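Minutes of the house meeting, Nulholm
April 9, 2026

I took the notes again, so please forgive the order, which is the order we talked in. We started late (my fault, I was looking for the kettle) and had six at the table by the time we got going.

Notes from the December meeting were read and agreed, with one fix: the spare key went back on the hook by the side door, and I had written the back door.

Bedding. The new throws from Skinen have come and everyone likes them! The only grumble was the fringe, which tangles if it goes in with the towels. Agreed that throws get washed alone on the gentle setting and hung over the rail to dry. I'll put a note on the washer. We also talked about whether each bed needs three pillows and got nowhere, so it stays at three.

Guest bedroom. This took up most of the evening. We've had two checkouts lately where the next guests were nearly at the door and the bedroom floor still had wrappers and bottles on it, and we all felt a bit embarrassed. I said I thought people were making the bed first because it's the nice part, then running out of time for everything lower down. There was some laughing, and then a fair bit of nodding. 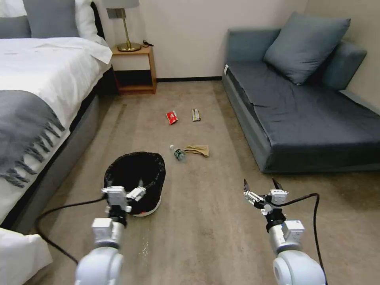

So we agreed to flip the order. Trash bin into the middle of the room first, litter picked up off the carpet, bottles set aside for recycling, and only then the bed. Anything that might be a guest's own (cloth, notes, odd bits of paper) goes on the nightstand until somebody has had a proper look at it. Check under the bed and behind the sofa too, please. Vacuum last, working back toward the door.

Bin liners came up as well. The ones we have are too big and slide down inside. Kinyua does a smaller size, 100 to a roll, and I'm to order one roll and see how we like them.

Carpet cleaning. Hokura quoted us about $40 for the bedroom carpet if we have it done with the hallway. Two of us wanted to rent a machine and do it ourselves, but no one wanted to carry it up the stairs, so we're going with Hokura. Date to be set once I've looked at the bookings.

Lamps. Short one. Please switch the bedside lamp off at checkout, and dust the shade while you're there.

Any other business: the hallway window still sticks, and the good scissors are missing again. If you have them, kitchen drawer, no questions asked.

Next meeting at my place, same time, and I'll have found the kettle.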